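Frequently asked questions about your deposit and the return of bottles

Last changed: July 19, 2023

These answers are for customers of the Mindov shops and for everyone who uses the return point in Plestov. If your question is missing, please write to us through the contact form. We answer in English and in Czech.

What is the deposit?

The deposit is a small sum which you pay together with the drink. You get it back when you bring the empty bottle to us. It is written on its own line on the receipt, so you can always check how much you paid.

Do I need the receipt to get my money back?

No. The mark on the label is enough. We also take bottles which you bought in another shop, if they carry the same deposit mark.

Which bottles do you take?

Plastic bottles up to 3 liters and drink cans, all with the deposit mark. We do not take bottles from oil, vinegar, milk or cleaning products. Syrup bottles from Dultetti have no deposit at this time, please put them in the yellow container.

Must the bottle be in good shape?

It must be empty and not crushed, and the label must stay on it. The mark has to be readable. Please leave the cap on.
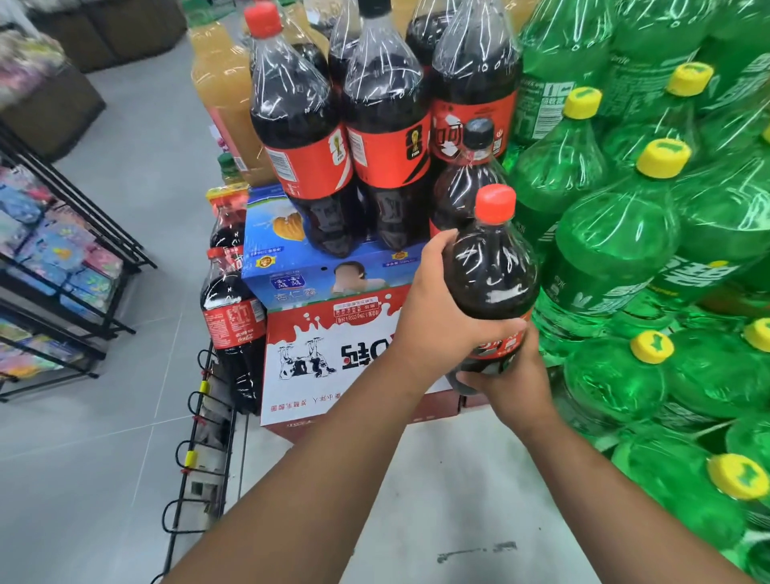

Soledad Tillman wrote to us that in her home the big bottles are always stepped on before they go into the bag, and she asked if we can make an exception when the label is still whole. Unfortunately we cannot. A flat bottle is refused at the counter too, even if our colleague can read the mark with her own eyes. The counting center pays us only for bottles which keep their shape. We know that big bottles take a lot of place at home — a few customers hang a mesh bag on the balcony, and this seems to work well for them.

How many bottles can I bring at one time?

In the shops, up to 40 pieces for one visit. If you have more, for example after a wedding or a school party, please go to Plestov. There you can bring any number, but for very large amounts call one day before.

How do I get the money?

You receive a paper voucher. You can use it at the cash desk for your shopping or ask for cash. The voucher is valid for 26 weeks. A lost voucher cannot be printed again.

Can I give my deposit to a good cause?

Yes. In Plestov you can choose the school library instead of the voucher. Last November we passed 4,000 crowns to the library in this way, and we thank all who joined.

What about glass?

Glass beer bottles and the crates from Štěpánek go to the side window, next to the parking place. Please do not leave them in front of the door when the window is closed. Wine bottles have no deposit and belong in the green container.

The machine did not count my bottle. What now?

Try one more time with the bottom of the bottle first. If the label is wet, dry it with a cloth. When it still does not work, press the bell and somebody will come — in the evening it can take a few minutes.

Who is responsible for this page?

Zdislava Rusnák, customer service. Corrections to the text are welcome, also to the language.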